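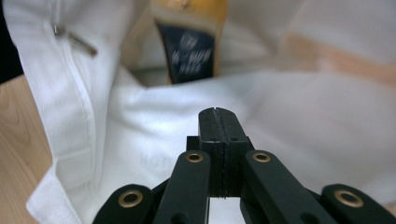 2 min read

Kinier House laundry and linen meeting
Minutes, 7 April 2022

Present: Nermina Vidmar (chair), Zlatko Dimitriou, Snežana Atanasov
Apologies: Arnaldo Calado

1. Last minutes
Agreed with one correction. The press on the first floor is the Storka, and it was written down as the old one.

2. White garments
Snežana said whites are still coming up from the wash bunched together and are left that way until someone has time to fold. Agreed that whites are shaken out and folded before coloureds are started. Anything with a mark goes back down with a slip – no slip, no rewash.

Zlatko asked whether tunics should be hung or folded. Hung if there are hangers, otherwise folded in thirds with the sleeves in. Snežana to put a folded one on the shelf for people to copy.

3. Shelving
The label on bay 10 has come off again. Zlatko to replace it and move the pillowcases down one shelf.

4. Supplies
Order 1294 from Hevamano has arrived but the hangers were missing. Arnaldo to ring them when he is back. The quote for new tunics is held over until July.

5. Any other business
The folding table wobbles at the window end. Zlatko will look at the foot.
Snežana asked for the iron to be left unplugged at the end of a shift. Agreed.

Next meeting: to be fixed by email once Arnaldo has sent his dates.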